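Haleck Robotics Pauses Medical Kit Packing Trials After Arm Fault, Shares What It Has Learned

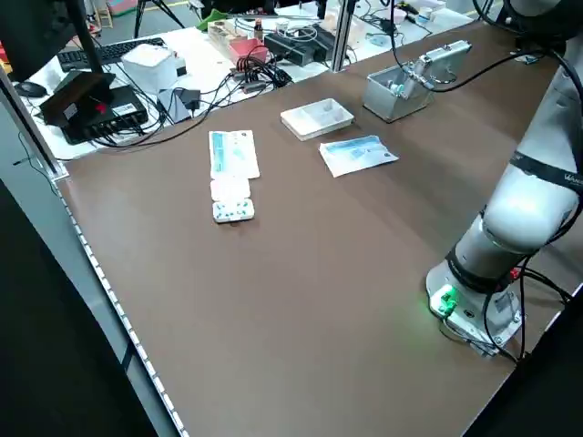
A Haleck workstation with packaged supplies, a divided tray and a metal case on the table beside the arm.

BOYER — Haleck Robotics said this week that it has paused its kit packing trials at the Boyer workshop after one of its robot arms kept moving for a short time when it had been told to stop. Nobody was hurt, and we want to say that first, as we know many of our neighbors and partner clinics have been asking. We would also like to tell you, as plainly as we can, what happened and what we are doing about it.

The fault came up on a Monday morning in May, during an ordinary run in which the arm was moving small packages into a tray. An operator saw the arm drifting a little wide of its path and pressed the pause button on the screen. The arm should have held still right away. It carried on for 2.6 seconds instead, pushed a tray off the table and came to rest only when a second operator hit the emergency stop. The emergency stop worked as it was meant to, and both of our colleagues were standing well clear, just as they had been trained to do. We are very grateful to them for their quick thinking!

Our engineers have spent many long days with the logs and have traced the trouble to Wuvley, the in-house software that passes messages between the operator's screen and the arm. An update we had installed the week before let pause messages wait in the same line as routine position reports. When the line got long, the pause had to wait its turn. Our own tests before the update did not catch this, mostly for the reason that we ran them on a quiet system with very little traffic — a gap we should have seen, and one we are sorry for.

The older version of Wuvley is back in place on both of our stations, and pause messages now travel on a line of their own. We have repeated the stop test 70 times under heavy traffic, and the arm held still promptly each time. Even so, we are not in a hurry. Trials will stay on hold until Jomon, the outside safety firm we have worked with since our earliest days, has finished its own review and we have acted on whatever it finds.

Kits packed during the trials were for practice only and were never sent to a clinic, so no partner needs to return or check anything. Workshop tours will go on as usual, with the arms powered down, and visitors who have already booked a place do not need to do a thing.

We plan to post a fuller account on our website once the Jomon review is done, including the parts that do not flatter us. In the meantime, partners and members of the press are warmly invited to call or write to the Haleck front office in Boyer with any questions.

About Haleck Robotics
Haleck Robotics builds and tests small workstations for sorting and packing medical supplies, and has its offices and workshop in Boyer.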